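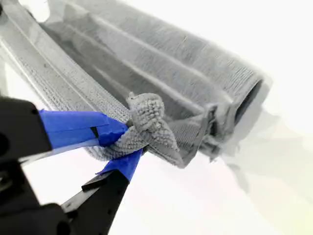

In praise of the rolled towel

3 comments · 16 shares

I've become a roller. I know, I know. For most of my adult life I folded towels the way my mum did, in half, in half again, then in thirds, and stacked them in the airing cupboard with the folded edge facing out so it looked like a hotel. It looked like a hotel for one day. Then somebody would want the one at the bottom and the whole lot came down on the boiler.

We moved to Vullidby in August and the new place hasn't got an airing cupboard. What it has is a set of cubbyholes beside the bathroom door, built by whoever had the house before us, and each one is 16 cm across. You can't get a folded bath towel in there without ramming it in with your fist (I tried, I rammed). So rolling it was!

Grey was always going to be the colour, by the way. We had white ones at the old house and they went the colour of weak tea in no time. Grey forgives nearly everything, and I like how it looks when it's rolled – you get those long creases running down the length and the loops catch the light along one side. I've stood there admiring a roll before now, which I realise says something about my evenings.

My first attempts were dreadful. They were fat in the middle and pointy at both ends like a croissant, and by teatime they'd slumped open. It was Omprakash Katiyar from two doors down who put me right. He used to do the linens at a guest house called the Ondell and he can roll a towel while carrying on a conversation about drains. His way is to lay it flat, fold one long side over to the middle, fold the other long side over to meet it, smooth it with your forearm and then roll from the short end, pulling back towards you a little with every turn. You're aiming for a firm roll with a bit of a hollow at the end, and if you can see all the layers tucked round inside it, you've done it properly.

The part I still get wrong is the last corner. There's always one that doesn't want to lie down with the rest. I used to shove it under and hope, and of course it popped straight back out. Now I take hold of just that corner, lift it up into a little peak, let the creases around it sort themselves out and then lay it back down flat. Pinch it small. If you grab a great handful you drag the whole roll skew-whiff and you may as well start again.

Things I've tried and gone off: elastic bands (they leave a waist), ribbon (who am I kidding), and a wire rack from Trunard that cost me 40 quid and scratched the paint. The rack is in the shed holding up tomato canes and doing very well.

Flannels and the small cleaning cloths get the same treatment, only I stand those on end in a Solanki biscuit tin with the lid off. Bath sheets I've given up on. They're simply too big, so they hang on the back of the door, all 2 of them, and anyone who doesn't like it can do the washing themselves.

I'm meant to be tackling the bedding next. I had one go at rolling a fitted sheet and I'd rather not talk about it, but if any of you have managed it without swearing, please leave a comment and tell me what you do with the elastic.

3 comments

Share this post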